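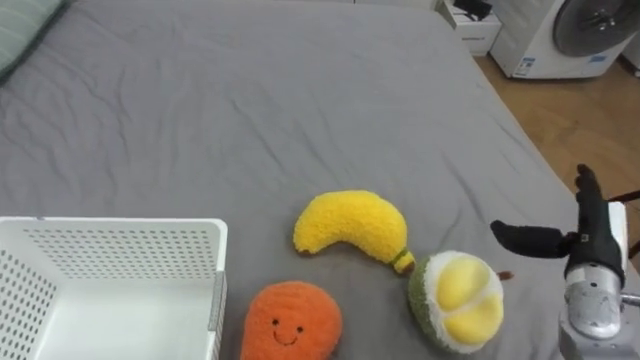 Gray sheet, striped pillow, wooden floor.

I slept badly for most of last winter, and I blame my own pride. I'd decided I was a person who could get by on six hours and a podcast. By January I was putting my keys in the fridge and crying at an ad for gravy, so when my editor asked if anyone wanted to try going to bed at the same time every night, I had my hand up before she'd finished!

The rules were simple. Lights out at 10:30, up at 6:30, eight hours flat, weekends included. I took the train out to Leltudstead first to sit in on an evening sleep class (tea, beanbags, a lot of yawning), and that's where I heard the thing that stuck with me.
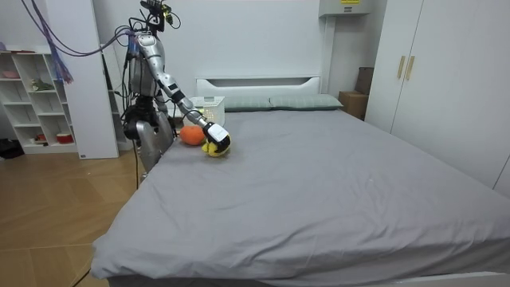
Shamim Kazmi told me to stop treating bedtime as the end of the day and start treating it as an appointment, one I'd be rude to miss. You wouldn't text a friend at 10:29 to say you were still watching a show about boats, Shamim said, so why do it to yourself?

Fair enough. The first week was awful anyway. I lay there wide awake, listening to the pipes and planning arguments with people I haven't seen since college. 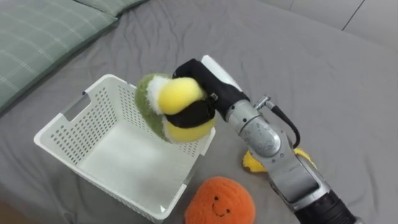 By week two I'd started getting sleepy over the dishes, which made me feel about 90, and I was waking up a few minutes before the alarm - smug doesn't cover it. I stopped needing the second coffee. I also turned down a birthday dinner in Bemotside that didn't start until nine, and I'm still hearing about that one. 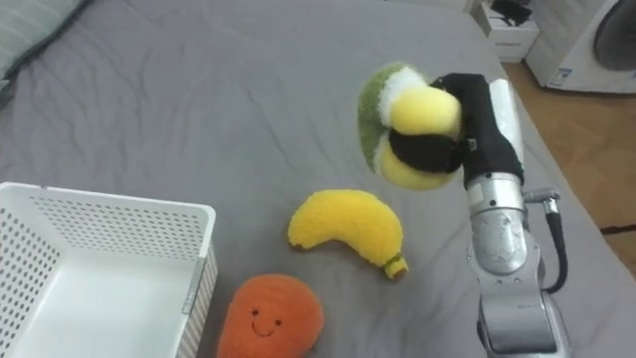
I kept going for 119 nights and blew it on 3 of them, all weddings. These days I allow myself one late night a week and I pay for it every time, usually with a headache and a very short temper by lunch. My keys have stayed out of the fridge, though, and I can watch the gravy ad with a dry eye.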